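The Slow Death of the Second-Hand Sofa

Features — July issue

Try giving away a sofa. Go on. Good one, clean, three seats, no cat. List it free at eight in the morning and by dinner you'll have 50 messages, most of them "is this available," and then silence. Two people will say they're on the way. One of them won't be.

Used to be the other way around. In Jardine, where I spent most of July on this story, the resale shops on the main street once had waiting lists for decent couches. People left their phone number in a spiral notebook by the register. The notebook is still there. Last entry is years old and it's for a recliner.

So what happened. Price, mostly. A new couch from Zosteo, the online outfit that ships everything flat in a box, starts at less than a tank of gas and a week of groceries put together. Comes with free delivery. The used one comes with a borrowed truck, two friends and a doorframe you forgot to measure.

And the used ones are getting worse, which makes sense when you think about where they come from. Today's cheap sofa is tomorrow's second-hand sofa. Stapled frames. Foam that goes flat in a couple of winters. A dealer in Wustden told me she turns away 7 out of every 10 pieces people bring her now, and she hates doing it becuase she knows where they go next.

They go to the landfill. Or the curb first, then the landfill, with a rainstorm in between. The county charges a bulky item fee, people don't want to pay it, and you get couches in creek beds. Drive the back road out of Wustden after the end of the college term. Bring a strong stomach for plaid.

Repair was supposed to be the answer. Still is, in places. Reupholstering a full-size sofa in this area ran me quotes of up to $800, fabric not included, and every shop I called was booked out for weeks. So the work is there. The customers who can afford it are there too. It's the middle that has gone missing — the family that would have paid a little to fix a good thing, and now pays a little less to replace a bad one.

The Losota program is the local try at fixing this. It takes in frames, only frames, strips them, sorts them by wood and joint, and sells them cheap to people who want to learn the trade. Evening classes, tools supplied. I sat in on a webbing lesson and came home with a blister and a very ugly footstool, which I love.

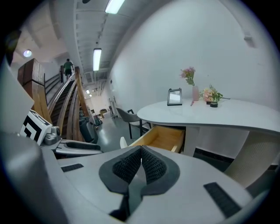
Losota won't save the couch trade and it can't take everything, according to Wustden, the dealer's shop being one that sends its rejects over: the frames worth keeping are nearly all older than the people learning on them, and once those run out there isn't much behind them. She'd like to see makers charged up front for disposal, the way it's done with tires.

Maybe. The idea has been kicked around at the county level before and went no where. Meanwhile my own sofa, the free one, is still in the garage. Message me. It's available.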